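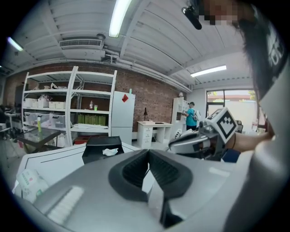 What should I expect at the Lurby robot open day?

Home | Ask | Topics | Local | Log in

Posted by Listow, March

My daughter has signed us both up for the open day at the Lurby workshop in Avuvstead. The flyer says visitors can "try the hand-held grippers" and then uses the word "exciting" 3 times, which worries me. Do you get to touch anything, or is it 8 people in a row watching a robot think? Also, is there parking?

Ekrem Ersoy
Went last year. You hold the gripper yourself, one in each hand if you want, and pick things up off a white table. The gripper has two padded fingers with ribbed inner faces. The second kind I saw has a white cube on top with a black-and-white marker pattern on it. I spent most of my turn trying to lift one tissue out of a black tray, a job I had considered myself qualified for since childhood. Your daughter will be better at it than you. Leave your big coat in the car.

Güler
its fine. bit bright in there. parking is behind the building, turn in before the brick wall and not after like me

gearless_pat
I never went to this one but my cousin went to a robot show with 2,000 people and couldn't see a thing. So ask how many they let in. The Lurby flyer I got said 200 over the whole day, in slots, so book the early slot.

Related
Can I bring a stroller to a workshop tour?
Good robot kits for a ten-year-old
Bus to Avuvstead after 8 p.m.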